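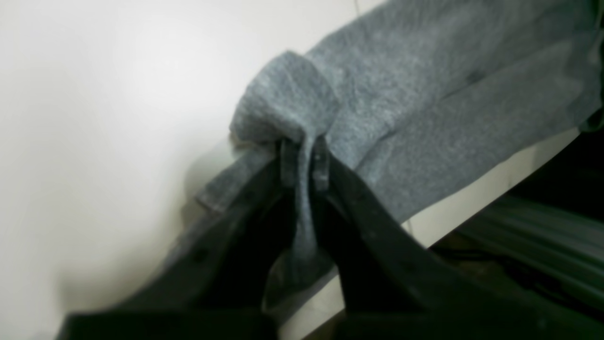

Khurram Awan asked whether the Gindska can go in a dryer on low. It can't. Dry it flat, away from direct heat, and turn it over once the upper side no longer feels damp. The full care table is further down this page.

Gindska knit, gray heather
Item no. 2377
Maker: Tedside

Construction
Body and sleeves are knit separately and linked at the seams. The surface is brushed on the outside only. The inside face is left plain so it slides over a shirt without catching. Neck and cuffs are double thickness.

Specification
Fiber: 80% wool, 20% nylon
Gauge: 9
Color: gray heather, dyed before spinning
Sizes: XS to XXL
Pilling test: 3000 rubs, grade 4
Country of knitting: see inner label

Slight differences in shade occur between dye lots. The lot code is printed on the back of the care label. Quote it when ordering a second piece to match.

Fit
Straight through the body, with a set-in sleeve. Between sizes, take the smaller one for wear over a T-shirt and the larger one over a collared shirt. The length is measured from the high point of the shoulder to the hem, garment flat and unstretched. Allow a tolerance of half an inch on all measurements.

Care
Wash: by hand or wool cycle, cold, inside out
Detergent: neutral, no softener
Spin: low
Tumble dry: no
Iron: steam only, no contact with the brushed side
Dry clean: permitted
Bleach: no

Pills form first under the arms and at the sides, where the fabric rubs. Remove them with a sweater comb after the second or third wearing. Battery shavers are not recommended on the brushed face.

Folding and storage
Lay the garment face down and smooth out the creases by hand. Fold each sleeve straight back across the body, then fold the sides in to meet at the center. Bring the hem up to the neck in two folds. When lifting a folded piece, support it from underneath. Lifting by a cuff or one shoulder stretches the linking. Do not hang. Stack no more than 6 to a shelf.

Repairs
A card of matching yarn is supplied with each garment. Snags should be drawn through to the inside with a blunt needle and never cut. Open seams are relinked without charge in the first year. Send the washed garment, with the order number, to the Drosarbridge workroom, attention Ailsa Aitken.

Related items
Xolalpa knit, same yarn, crew neck
Tedside sweater comb
Spare yarn card, gray heather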